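Reading time: 4 minutes

We use cookies to remember your text size and to count visits to the notes pages. You can change this at any time in settings.

Showing, not telling: teaching a robot by hand and from across the room
Speaker notes, Plostdale open evening, Jul 29, 2022
Marites Barredo

Opening (take your time, let people find their chairs)

Good evening, everyone, and thank you for coming out on a Friday when you could be in the garden. I'd like to start with my grandmother's dumplings, if you'll let me. She never wrote the recipe down. She stood behind me, put her hands over mine and folded the first one with me, then the second, and after that she sat down with her tea and told me off from the table. Everything I'm going to talk about tonight is in that kitchen somewhere. There's the hand over the hand, and there's the voice from the table.

(Pause. If somebody asks for the recipe, promise it for the tea break.)

Part one: by hand

The old-fashioned way is to take hold of the arm and move it. We switch the joints so they go slack enough to push, and you walk the gripper to the thing you want, close it, lift, and walk it back. The robot keeps a record of where every joint was along the way. People love this. Konrad Egger ran our May sessions with the arm we call Gernetti, and he had trouble getting anyone to let go of it!

Say here that it's lovely for feeling how the arm bends, and that you find out very quickly that its elbow doesn't want to go where yours would. Then say the awkward bit, that your own body is in the way. You're leaning over the table, your sleeve is in front of the camera, and the robot learns a picture with you in it.

Part two: from across the room

So for most of our teaching now we sit back a little and drive the arm with a pair of hand controls. Our software for this is called Clarell, and I'll spare you the menus. You move your hand, the arm moves; you squeeze, the fingers close. It feels dreadful for the first 20 minutes, and I say so to every newcomer, because they all think it's only them. You can't feel the weight of anything. You have to learn to look for what your fingers would normally have told you.

We ask each new teacher for 18 goes at one task before we keep any of them. After that we like to collect 200 good ones, spread over several people, as we all have our own way of reaching. Konrad comes in low and from the side. I come in from above like a heron.

(Do the heron. It always gets a laugh.)

Part three: what makes a good showing

Go slowly, but don't dither. If you stop halfway to think, the robot may well learn to stop there too. Move the things on the table between goes, even by a hand's width. And if you fumble, finish the job if you safely can and mark it as a fumble, as a good recovery is worth having. I used to throw mine away and I rather wish I'd kept them.

Next slide. Leave it up for the questions and have some water.
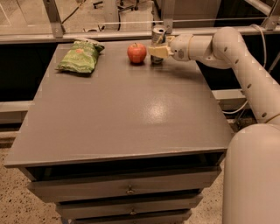
Does the person teaching need to know how to program?
What they need is a steady hand and a bit of patience, and the programming is done by somebody else beforehand. Our best teacher so far came to us from a bakery.

If there's time, take one more, then talk about Spanos, the little project for people who'd like to try teaching from home. Be clear that it isn't open yet. Konrad has the sign-up sheet by the door and he'll want your email in capitals, please, after last time.

Closing

Thank them for listening. Thank Konrad. Remind everyone that the hand controls are out on the side bench until the tea runs out, and that the left-handed pair has the green tape on it. Then dumplings, for anyone who asked.

Contact the Plostdale open evenings team | © Plostdale 2022 | Back to top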